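Small Shops, Slow Mail: my notes for the Riltach meetup

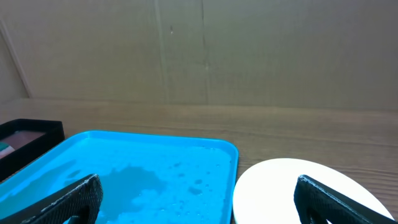

So why do I still send a paper newsletter? People keep it on the fridge for weeks, and my emails are gone by lunch.

(Slow down for this bit, I always rush it!) When I started Bukema I had 46 names on the list, mostly cousins and folks from the Zillport market. Now it's almost 4000, and I still fold the August one myself, with the radio on.

Tell the stamp story. Then the misprint, the one with the soup recipe that called for 3 cups of salt – 106 people wrote back!

Water. Then take questions.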